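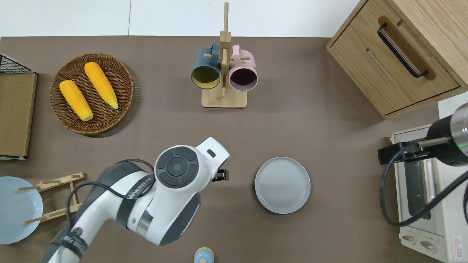
Sweetcorn supper, again

The allotment society's corn supper is back at Prokirholm Hall in August, doors at 5. Last year we ordered 600 cobs and ran out before the raffle, which several members are still bringing up in the post office. We have ordered more.

Tickets are 3 pounds, butter included. Salt is your own affair.

Flarnia Lane will be closed for resurfacing, as it was last August and the one before, so please come round by the Stania road. Anyone with a trestle table to lend should leave word at the shop. Last year's tables can be collected from the porch, where they have spent the winter.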